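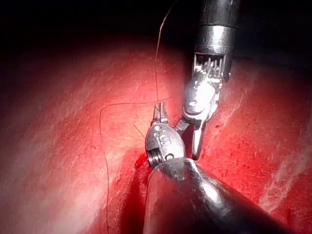 About Trorwood

Trorwood is a small training school for suturing and tissue handling. We teach surgeons in their first years, and also operating room nurses who want to understand better what happens on the screen. The school was started by Thongchai Wannasri and Wilma Niven, who worked before in the same hospital and were both tired of courses where the student is sitting and listening for the most part of the day.

With us you sew. The first morning is only for the thread: how to pick it up, how long to leave the tail, how to lay a loop flat on the tissue without pulling. Many students find this slow, but we do not make it shorter. A knot that is pulled too hard can cut the tissue, and a loose one does not hold the edges together. Needle work begins after lunch.

Each course has 8 places. In the second part every student has a place at the console and practices passing the thread from one jaw to the other, first with large movements and later with very small ones. Sivaprasad Fernandes leads this part. He asks the students to keep both tips in view all the time, and he will stop you when they are not - please do not take it personally.

Until now 1240 people have finished a course with us. Some come back for the advanced week in July, which is about sewing in deep and narrow places.

Our practice notes are kept in the Stovia binder, which every student receives on paper. It was written by Sheena Kinnear and has 127 pages, with drawings of all the knots we teach. You may write in it.

For questions about dates, fees or a letter for your employer, please write to Tomos Probert at the office. He answers in the mornings, except Monday.

Page last updated: July

Related pages
Course dates and fees
Advanced week: deep suturing
How to find the Purves building
Teaching staff

This website uses cookies to remember your language. By continuing you agree to their use.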